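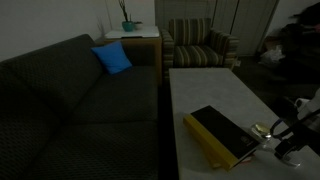
Skillham is spending May on living room work at the Pititz site, and most of that means people showing the arm how to handle small things on a low table. The operator steers from a second arm at a desk and the robot copies the motion. Glass is still the hard part. With the fingers just above the coffee table and a small clear piece close by, next to a book, the operator has to judge height from a screen, and new people tend to come in too fast.

Home | News | Projects | People | Contact

The set stands at 2112 demonstrations. Each one is a single task from start to finish, and a run with a long pause in the middle gets thrown out and done over. We keep the room lights low for part of every session – the Pralton software did well in bright rooms last winter and poorly in dim ones. 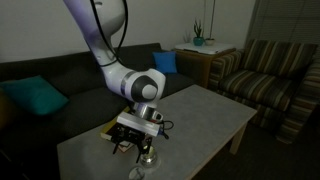 The arm over the coffee table, with the book under the gripper.

Operators now work in pairs and swap every two hours. One steers, the other resets the table and writes the log. Vukčević is lending us a second desk controller until the end of the month, so training new operators no longer holds up recording. 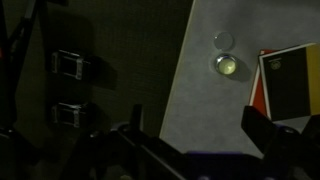 Hand guiding is still in use for the first few tries at a new task. You hold the wrist, walk it through the move, then go to the desk and repeat it by remote. It takes longer, but the remote runs come out smoother afterward.
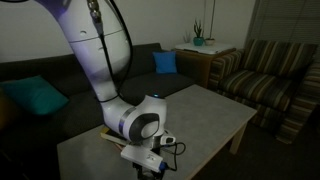

Teodora Bošković
Demonstration Lead, Skillham

Sign-up for the next operator block is open to anyone on staff. You need a free afternoon and some patience. Sessions start at 2 p.m.

Shares 2 | Comments 0

© Skillham. Contact the newsletter desk | Back to top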